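How to sort out the "everything" drawer, one basket at a time

Every house I have ever lived in has had one, and I expect yours has too: the drawer, or the shelf, or the cupboard under the stairs, where things go when you can't think where else to put them. Ours is the deep one beside the back door in Garndale, and by March every year it won't shut. I used to tip the whole lot on to the floor and then lose heart halfway through, usually with somebody wanting their tea. These days I do it at the table with a basket, a bit at a time, and it really is quite a pleasant way to spend a wet Tuesday (with the radio on and a biscuit or two, if you're anything like me).

What you'll need

A clear table at a comfortable height
One basket, the open plastic kind with holes in the sides
A damp cloth and a dry one
A bag for rubbish
A few small boxes or tubs for when you put things back
A pencil and some sticky labels

You needn't buy anything special. I did once send off for a set of Vondau drawer trays, very smart they were, and they turned out to be a finger's width too wide for the drawer. They hold seed packets in the shed now. Old margarine tubs do the job just as well and you won't mind cutting them down.

Step 1. Get the table ready

Wipe the table and let it dry properly. If yours is wood, as mine is, go with the grain and don't soak it. Then stand the basket at one side, the left if you're right-handed, so that you can reach across and drop things in without getting up. Start with the basket empty! I know it's tempting to use the one that already has socks in it, but you'll only end up sorting the socks as well, and that's another afternoon altogether.

Step 2. Bring out a few things only

This is the part I got wrong for years. Take out a small handful, three or four things, and put them down with space between them. Turn packets so the front faces up and stand bottles on their bases. When things are spread out you look at each one properly, and when they're in a heap you just look at the heap and sigh.

A typical handful from a drawer like ours is a sealed packet, a little bottle with a coloured cap, and something white and boxy that might be wipes. None of them belongs with the others, and that's quite all right, you'll be deciding on them one by one. 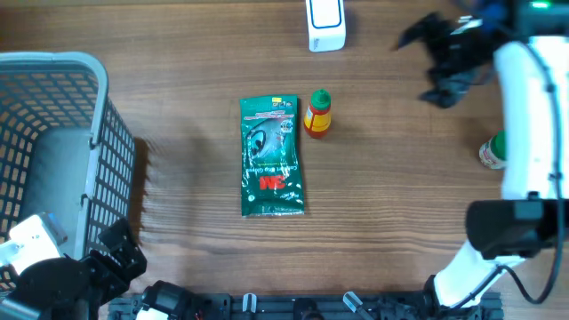 Step 3. Deal with anything still sealed

Unopened packets are the easy ones, so do them first and enjoy the feeling. Have a look at the front of the pack: a picture or a maker's name (a 3M one, say) will often jog your memory about what you bought it for. If you'll use it this year, it goes in the basket. If you won't, put it by the front door for the charity shop or a neighbour. Please don't open it just to see. Once it's open it's yours for ever.

Step 4. Check the bottles

Small bottles need a little more patience. Glue and sauce can come in very much the same sort of bottle, and I have picked up the wrong one in a poor light more than once, so do read the label before anything else. Give the cap a turn to see that it comes off, look for a date, and wipe round the neck with the damp cloth. Anything that has gone solid or separated can go. Bottles you are keeping should travel upright, so tuck them into a corner of the basket with something firm beside them.

Step 5. Carry the basket round the house

When the basket is half full, stop sorting and go for a walk with it. Kitchen things to the kitchen, mending things to the sewing box, and so on. Half full is plenty. My old Gough basket would take twice that, but then it was too heavy for the stairs and I'd leave it on the landing for a week.

Step 6. Put back what really lives there

Whatever is left can go home to the drawer, in its tubs, with a label on each. Keep the tall things at the back and leave one tub empty for the bits that will turn up by the weekend. Then make a fresh pot of tea, and start on the next handful if you've still got the light.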